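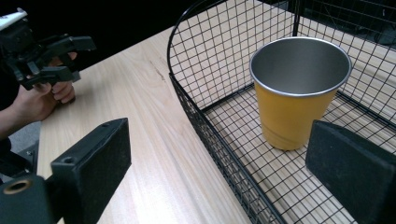 # Wire Baskets on the Light Table

This gallery goes with the storage pages on the Feltness site. It covers one kind of container, the low black wire-mesh basket, and how we use it for cups and other small kitchen things at the shared workroom in Brustcombe. Marlina Nasution set up the table. Khairul Sopacua wrote the first version of the notes and I have edited them down.

We moved to wire baskets last November. Before that the cups lived on a deep shelf, and the ones at the back stayed there until somebody moved house. A basket can be lifted out, put on a table, gone through and put back. We have 13 of them now, all the same model, bought from a restaurant supply store that was closing its Latuheru branch. They stack badly when full and fairly well when empty.

The table is the one we use for all sorting. It has a pale wood top with some marks in it, and we have stopped trying to get them out. Marlina likes it for this job. Black wire shows up clearly against light wood, so small things that fall through or roll out are easy to find.

## Cup in the basket

We start most sorting sessions with the basket on the far half of the table and the near half left for whatever comes out of it. Cups go in one at a time. A single cup put toward one end leaves the rest of the floor free for flat items such as lids and coasters, and it keeps the cup from sliding the full length of the basket when you carry it.

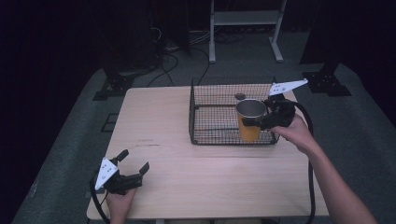

*Cup with a silver-colored rim, toward the right end of the basket.*

Tall cups are a problem in these baskets. The sides are low, and anything that stands well above them will tip when the basket is picked up from one end. A cup close to the height of the walls is fine. For taller ones we use the old plastic bins, which are ugly but deep.

Lids get separated from cups more than anything else we own. Khairul's rule is that a lid goes in the same basket as its cup, on the mesh, near the back wall. If a lid has no cup after a month it goes in the giveaway box by the door. The last time we cleared that box, most of it was lids.

## Notes on the mesh

The floor of the basket is the same kind of grid as the sides. Crumbs and dust drop straight through, and you can see the table under it. That saves wiping the inside, but the table has to be wiped instead. We do it with a damp cloth and then a dry one. Leaving a wet basket standing on bare wood is a bad idea, so anything just washed goes on the draining rack first.

Very small things don't belong in mesh. Bottle stoppers, corks and the little rubber rings from jars will either fall through or wedge in the squares. We keep those in a Pirkska tin on the windowsill. The tin has a tight lid and takes two hands to open.

The coating on the wire has held up. Two of the baskets have worn spots on the rim where they rub against the shelf bracket, and we have put felt pads on the bracket. The pads need replacing every few months. If you find one on the floor, please put it in the drawer and leave a note.

## A yellow tumbler

Marlina picked tumblers as the first group to sort this time. They come in from all over: picnics, office gifts, people clearing out a car. The yellow ones are popular and usually get claimed on the Monday after a sorting session. Plain steel ones take longer.

Each tumbler is checked for a cracked rim, a loose base and a smell. The smell test is the one that fails most of them. A night with baking soda and warm water will fix a coffee smell about half the time. Anything that held protein powder is usually past saving. 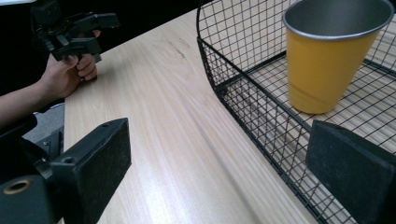
**Do the cups need to be wrapped before they go in a wire basket?**

Only glass and thin china do. Put a folded dish towel on the mesh floor first, then a second towel between the pieces. Metal and plastic cups can go in bare as long as they are dry and not stacked inside each other.

## Putting things back

When a basket is done it gets a paper tag on one short side and goes back on the shelf with the tag facing out. The tag says what is in it and who sorted it. Pencil is better than pen, as the contents change often and we reuse the tags until they tear.

Baskets go on the two middle shelves. The top shelf is too high to lift a full basket from safely, and the bottom one is where the mop bucket lives. Please don't put a basket on the floor "for a minute." The wire catches on carpet, and pulling it free bends the corners.

Before you leave, check the table for stray lids, wipe it down and push the chairs in.

## Getting a basket of your own

People have asked where to get the same ones. The store is gone, but any low wire basket with a rounded rim and small squares will do the job. Take your tallest everyday cup along when you go and stand it in the basket before paying. Run a hand along the underside too, as cheap ones sometimes have rough wire ends that scratch wood.

We have 8 spare baskets we can lend out for a kitchen move or a yard sale. Ask Khairul, and bring them back empty.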